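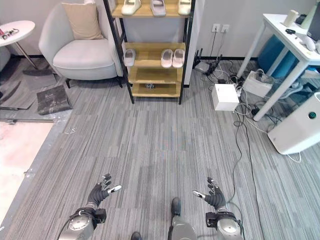

Posted July 19, 2021 | Lorkar Cabin Notes | Filed under: Winter travel, Checklists

Cold-Season Cabin and Vehicle Check, Starno Road

This is the list we go through before each winter stay at the Zullham cabins, with comments added after the January trip. The cabins sit at the far end of Starno Road, 90 miles past the last town with a gas station. In deep winter the sun stays below the hills most of the day, so anything outdoors should be checked in the few hours of usable light.

Items are marked OK, FIX or WATCH. The marks are from the January visit. Comments follow each item.

BEFORE LEAVING TOWN

1. Fuel tank full, plus one spare can. OK
The pump in town closes early and does not always take cards. Bring cash. The spare can rides outside the passenger space, strapped upright.

2. Engine block heater and cord. FIX
The cord had a crack in the jacket near the plug. It was taped for the trip and needs to be replaced before anyone goes up again. Check the full length by hand, indoors, while the cord is still soft enough to bend.

3. Tires, chains and shovel. OK
Chains were test fitted in the parking lot. One tensioner was stiff and loosened up with oil. Do the test fit every time, even if the forecast is clear.

4. Battery. WATCH
Five years old. It started the truck every morning but was slow on the coldest one. Have it load tested in the fall.

5. Trip plan left with someone. OK
Write down the route, the cabin number and the day you expect to be back in phone range. There is no signal after the Yusuf bridge.

ON THE ROAD

6. Yusuf bridge deck. WATCH
The deck is steel grate and ices over before the road does. Stop short of it, look across, and go one vehicle at a time. The posted limit sign was half buried in plowed snow.

7. Pullouts. OK
All were plowed except the one at the top of the long grade. Do not plan to put chains on there. Use the one at the bottom.

8. Emergency bag inside the vehicle. FIX
The sleeping bags were fine. The flashlight batteries were dead and the candles had been used and not replaced. Chemical hand warmers were past the date on the package. The bag belongs in the back seat. The tailgate froze shut on the second morning.

ARRIVING AT THE CABIN

9. Roof and eaves. OK
Look up before walking to the door. The snow slides off the metal roof on the south side without warning. Use the north path, even though it is longer.

10. Steps and handrail. FIX
The bottom step rocks. It has been on this list for two seasons. The rail is solid. Sand is in the bin by the woodshed, and the lid needs a rock on it or it blows open and the sand freezes into a block.

11. Stove pipe and cap. OK
Walk far enough back to see the cap and make sure it is clear of snow and nests. Open the damper and burn a sheet of newspaper first. If smoke comes back into the room, close up, open a window and find out why before trying again.

12. Carbon monoxide alarm. OK
Press the test button. Do this before lighting the stove or the propane heater. The alarm was replaced last fall and the install date is written on the back. Bring spare batteries anyway.

13. Smoke alarms, both floors. WATCH
Downstairs tested fine. The upstairs one chirped for a while as the cabin warmed up and then stopped. New batteries were put in. If it does the same thing next time, replace the whole unit.

14. Fire extinguisher. OK
Needle in the green. It hangs by the door and should stay there. It had been moved behind the coat hooks, where a person in a hurry would not see it.

15. Propane. OK
Soap and water on each fitting, look for bubbles. None found. The outside tank was at 400 pounds by the supplier's slip, plenty for the stay. Clear the snow from around the regulator with a broom. A shovel can damage it.

16. Water. FIX
The line was drained properly in the fall but the valve under the sink drips when it is first opened. Put a pan under it. Drinking water should be carried in. Melted snow was used for washing only.

DURING THE STAY

17. Indoor and outdoor footwear kept apart. OK
Wet boots stay in the entry on the tray. Snow tracked onto the inside floor turns to a slick film near the door, and that caused the only fall of the trip. No injury.

18. Ash bucket. OK
Metal, with lid, set outside on bare gravel. Ashes were still warm the next afternoon. Never set it on the deck.

19. Firewood. WATCH
The stack on the left is dry. The stack on the right was cut late and hissed when it burned. Use the left stack and leave the other for next year. Bring in enough before dark for the whole night.

20. Window exits. FIX
The upstairs bedroom window was frozen shut. It opened after the room had been heated for half a day. Every sleeping room needs a second way out, so nobody should sleep up there until that window opens freely. The weatherstrip is the likely problem.

21. Lights and daily routine. OK
This one was added by a guest and we have kept it. With so little daylight it is easy to lose track of the time, skip meals and go outside later than planned. Set a clock where everyone can see it. Agree on an hour after which no one goes past the woodshed alone. Headlamps go on the hook by the door, charged.

22. Walks and skis. WATCH
The ridge trail tops out at 3,000 feet and is exposed to wind for the last stretch. The markers up there were rimed over and hard to pick out. Turn around at the tree line if you cannot see the next one. The lake trail was not checked. Treat the ice as unsafe until someone has drilled it.

LEAVING

23. Stove out, damper closed. OK
Let the fire burn down the night before and use the propane heater in the morning.

24. Water drained, traps filled with RV antifreeze. OK
Do the shower trap too. It is easy to miss.

25. Food and trash out. OK
All of it, including the sealed tins. There were mouse droppings behind the flour shelf.

26. Propane shut off at the tank. OK
Tag the valve and write the date on the tag.

27. Log book filled in. FIX
The last two parties left the page blank, so we had no way of knowing how long the window had been sticking. Please write down anything marked FIX or WATCH, even if you repaired it.

OPEN ITEMS TO CLOSE BEFORE THE FIRST SNOW

Block heater cord
Bottom step
Valve under the kitchen sink
Upstairs window weatherstrip
Emergency bag: batteries, candles, hand warmers
Battery load test

The printed copy is in the drawer under the log book. If you change an item, change it on both.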